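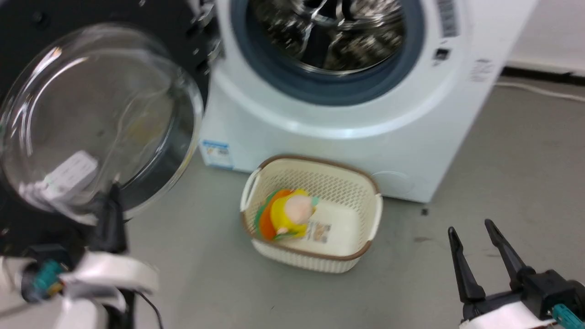

# Laundry month at Flornosow

Hello again from the ground floor! For anyone who's new, I look after the practice side of things at Flornosow, so I write the rules for working near the robot, nag people about the rules, and then rewrite the rules when they turn out to be bad. We had seventeen of them at the start of the year. We have six now, and I'm a lot happier.

We've been on washing machines since December. The robot is Kettle (two arms, one gripper on each, and no, I didn't name it), and the job sounds like nothing: open the door, get the stuff from the basket into the drum, shut the door. I do it at home while talking on the phone. Writing down how to do it safely and the same way every time took me most of a month and a shocking amount of coffee.

A lot of you wrote in after the dish rack page asking for the actual rules, so I'm putting them up with my grumbling left in. They're house rules for our room and our machine. Please don't paste them into your own safety file and call it done. Read whatever standard applies where you are, do your own risk assessment, and then steal anything of mine that still fits.

## The six, as they hang on the wall

**1. The door belongs to one party at a time.** If Kettle has a gripper on the door, you don't touch the door. If your hand's on the door, the arms are stopped. We used to say "be careful around the door," and I'm embarrassed by how long that stayed up. A washer door is a heavy lump of glass on a hinge, and with an arm pushing from one side and a helpful human pulling from the other, somebody's knuckles lose.

**2. Push on the frame, leave the glass alone.** The round glass bulges out and it's slippery, and fingertips skate on it. The rim gives you something to work with. Same goes for people, by the way. I've wiped over 100 handprints off that glass and I know whose most of them are.

**3. Basket goes down before the arms go live.** Put it in front of the machine, step back, then enable. If it's in the wrong spot, stop the arms and move it. No nudging it with your foot! I put that in bold on the wall copy and I could name the person it's for, but he reads this page.

**4. Soft things first.** Any new motion gets tried on something squashy before it gets anywhere near a zipper or a buckle. A plush toy is great for this. It's awkward in an interesting way, with a head that wants to go one direction and a body that wants to go another, and when a gripper closes a bit too hard you find out cheaply.

**5. Cords get looked at every session.** Washer cord, power strip, the cables on the arms themselves. You walk the floor and look at each one, both ends. Ticking the box from the doorway doesn't count.

**6. Whoever holds the stop button does only that.** No laptop, no notes, no chatting about lunch. If you want to watch the screen, hand the button over out loud and wait until the other person says "got it."

## About those labels

We got a fair bit of mail about labels last time, so a quick word. Our rule was that everything comes off: stickers, tags, paper, the lot. Neat and tidy, every run identical. Then Mervyn Wainwright came over from Tredenik to sit with us for a few days and asked what our robot would do in a house where people leave the energy sticker on the washer for nine years. I didn't have an answer. So the stickers on the machine stay now, and anything with printing on it that ends up in the basket gets written in the log instead of fished out at the last second by somebody leaning between two live arms (which, yes, had been happening).

The old rule was making the room tidier and the people less safe. I think about that one a lot. 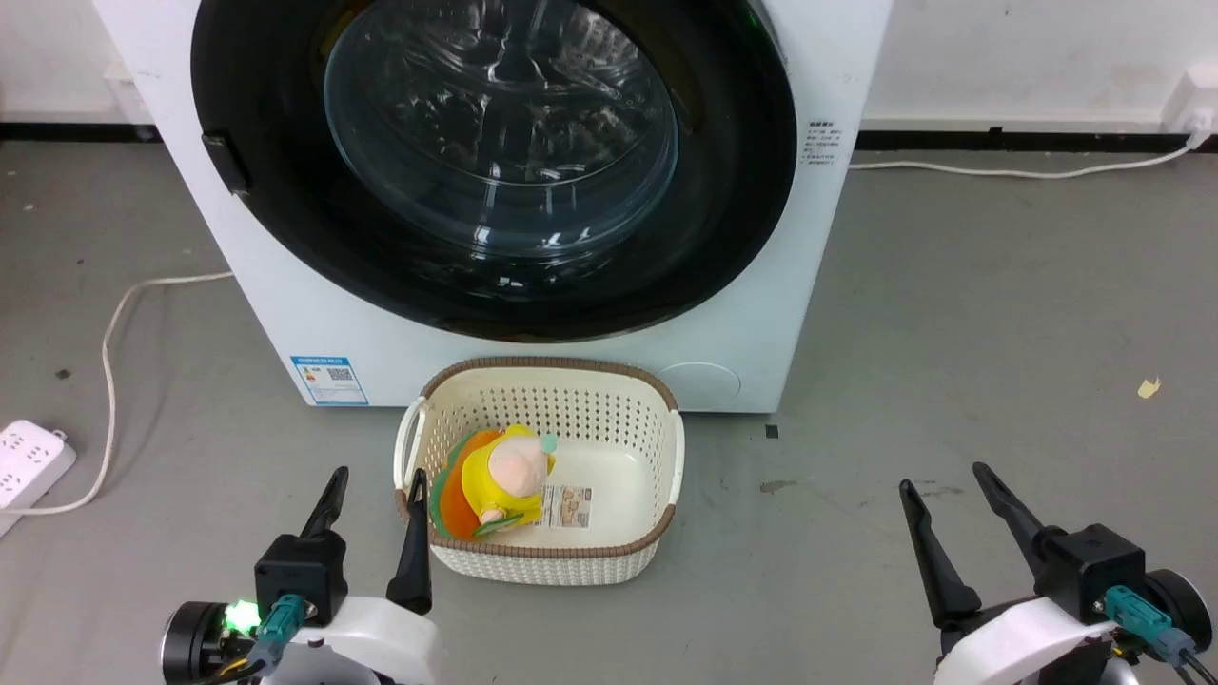

Where you rest the arms between moves matters more than I used to think. Our good practice now is grippers open, fingers up, and one arm parked well off to the side whenever it has nothing to do. An open gripper is easy to read from across the room. With a closed one you have to ask yourself whether it's holding something, and I don't want anybody bending down to check.

We also stopped letting both hands go for the basket at once unless the task really calls for it. One works, the other waits. It's slower and it looks a little silly, like a person doing laundry with one hand in a pocket, but it cut the number of "wait, what's it doing" moments way down, and those moments are when people step forward. I'd take slow every time.

## Logging, my favorite (stop laughing)

We use Atell for the log, a plain little form that one of our students put together. Every run gets a number, a start time, who had the button, what was in the basket, and one free line. The free line is the good part. We were at run 192 when I sat down to write this and I read all of them in one evening with my feet up. A few I liked:

- "Door drifted back a bit while I was talking. Stopped, reopened, carried on."
- "Toy went in head first, very dignified."
- "Stopped because I sneezed. Would stop again."
- "Basket handle caught a fingertip. Turn basket next time?"

The last one became a real change, and I love that it came from a shrug of a note with a question mark on it. We now decide which way the handles face before we start and write it down. If you take one thing from this page, give people a free line and then read it. Nobody writes a second note if the first one vanished.

Also, please log your stops as ordinary events. For a while ours had to be explained in a separate box, and guess what, people stopped stopping. We took the box away and the stops came right back up. A sneeze is a perfectly good reason.

## Things I still go back and forth on

Floor marks. Mervyn wants tape on the floor for the basket, the feet of whoever's standing by, everything. I see why! It makes runs comparable and it's kind to new people. My worry is that we'd teach ourselves and Kettle a room that doesn't exist anywhere else. We've settled on tape for the humans only, trial period, and I'll report back.

Scuffs and scraps are the other one. I want loose bits picked up before each session, with the arms off, because paper underfoot is slippery. Others say a real laundry corner has bits on the floor and leave it be. My current wording is "clear anything you could slip on," and it leaves plenty of room for arguing, so we argue.

And then water. Everything so far has been loading and unloading with the machine not running a cycle, and I won't sign off on a full wash until there's a proper plan for leaks near the cords. I know a couple of you are dying to see it. The draft is two pages and I've already crossed out one of them.

If your group has a door rule you like better than mine, send it over, especially if you've tested it with people who weren't in the room when it was written. Dryers are up after this. The lint rule is currently one word long and the word is "yes."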